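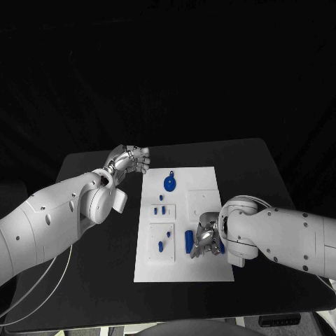 The white practice board with the blue pegs, the blue cylinder and the plates they go with.

Progress report to the Gascombe Fund
Fitting and sorting board project, Skustamer workshop
20 September 2024

Dear all at Gascombe,

It has been a good long summer, and I have more to tell you than will fit comfortably on two pages, so please forgive me if I wander a little. When I wrote to you in June we had a drawing, a box of rough samples and a great deal of hope. I am happy to say that the board is now a real thing that sits on a table, and that we have been using it and arguing over it and changing it ever since.

For those of you who have joined the fund since our first application, the idea is a simple one. We wanted a single set of parts that asks for the small, fiddly kinds of work that come up in any assembly job: picking up a peg that is standing on its own, bringing it to a hole, turning a piece until it lines up with a slot, and putting everything back where it came from. There are plenty of peg sets out there, but most of them test the same movement over and over. We wanted different sizes and shapes on one surface, so that a session has some variety to it and we can see where the trouble comes.

What we have now

The base is a plain white board, long enough to hold several plates at once with room left over for loose parts. On top of it go the white plates. One is a small rectangular plate with a slot cut into it next to a pair of pegs. Another is square and larger, with a tiny hole near one edge and a bigger round hole farther down. A third is rectangular and takes pegs of different lengths. The loose parts are all blue, and they include a small peg, a cylinder a good deal larger than the pegs, and a flat round piece with a little tab on it and a small hole in the middle. We have got into the habit of calling that last one the button, and I'm afraid the name has stuck.

Settling on blue parts and white plates took longer than you would think. Our first samples were all one color and they were hard on the eyes by the end of an afternoon. Samarakoon, who are making the parts for us, offered several shades, and we went with the blue because it stands out well against both the white board and the black tabletop. We also put up a black curtain behind the table, which was a small expense and one of the best we have made. The old background was a shelf full of paint cans and cables, and I had stopped noticing how distracting it was until it was gone.

How the money has been spent

The largest share has gone to Samarakoon for the parts and plates. The rest has gone on the table, the curtain and some shelving to store the plates flat. Out of the 1000 dollars you set aside for materials, 226 dollars is still unspent, and with your permission I would like to hold it over for replacement pegs. Small pegs roll, and they roll under things. I have copies of all the invoices and will gladly send them along if you would like them with this report, or you can wait for the full set at year's end.

What has gone slowly

The fit of the holes has been our main headache. Make them snug and the last little bit of travel is a struggle, and make them generous and the peg leans and the exercise loses its point. We have been through two rounds of plates already. The second is much better, though I am still not pleased with the slot, and Samarakoon are looking at easing its corners.

The other delay is the instruction booklet. Belus had agreed to lay it out for us over the summer, but they needed the final plates before they could do the drawings, and the final plates were late, so you can see how that went. I have written all the text, and I have to say that describing where a peg goes in words that a tired person can follow is much harder work than I expected. The booklet gives a starting layout for the board, then a few sessions that get gradually more demanding, with the cylinder coming in early and the slot saved for later on.

What comes next

Over the coming months we plan to finish the slot, order one more set of plates so that we have a spare, and get the booklet out of my hands and into Belus's. I would also like to settle on fixed places for the loose parts. At present they stand wherever the last person put them, and it makes it hard to compare one session with another. A faint outline marked on the board might do it - I would rather try that before we go cutting more recesses.

We have two requests of our own. The first is the carryover I mentioned above. The second is whether someone from Gascombe might come and spend a morning with us once the new plates arrive. Reading about pegs is all very well, but it would mean a lot to us to have you at the table, and there is always coffee on.

Thank you again for your patience and your very kind notes over the summer. They were read out loud here more than once.

With warm regards,

Leonie Mayrhofer
Project lead, Skustamer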